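4.3 Recording garment tasks with the Fimari hand gripper

This section gives the rules for recording folding and flattening of clothes. Please read section 4.2 (calibration) before you start. The rules are the same for all operators at all sites.

Before the session

1. Clear the table of tools, cups and phones.
2. Wipe the orange finger pads with a dry cloth. Do not use alcohol, it makes the pads hard.
3. Check that the square marker on each finger is clean and flat. If a corner is lifting, replace the marker.
4. Open and close the fingers 4 times. The opening value on the Momevix screen must return to the same number each time.
5. Charge the battery to at least 40 per cent.

CAUTION: Keep your free hand away from the toothed inner edges when the fingers close. They can pinch the skin.

During the recording

6. Lay the garment flat, with the front side up and the collar away from you. A small angle is allowed and even welcome.
7. Hold the fingers open above the garment, one on each side of the part you will grasp. Press Start and wait for the short tone.
8. Move at a calm speed. One episode can take up to 30 seconds.

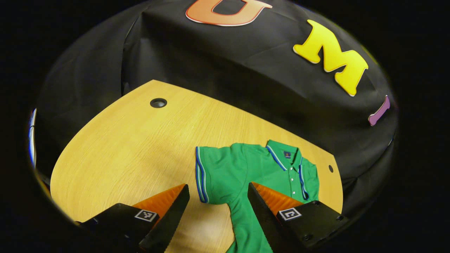
9. Grasp only the cloth. Do not close the fingers on buttons, zippers or a sewn label, and do not push the tips into the table. If the cloth slides into a cable hole, stop the episode and mark it as "Interrupted".
10. Press Stop only when the fingers are open again and away from the garment.

NOTE: Letters or colourful decoration behind the table are permitted, but they must stay in the same place for the whole session. Faces, name badges and computer screens are not permitted in view.

After the session

11. Delete nothing by yourself. Failed episodes are also useful and they are sorted later at Plonevden.
12. Write the garment type and colour in the log, then send the files with the Dekker upload tool.

If the screen shows code 148, the marker was not found. Improve the light and repeat step 4.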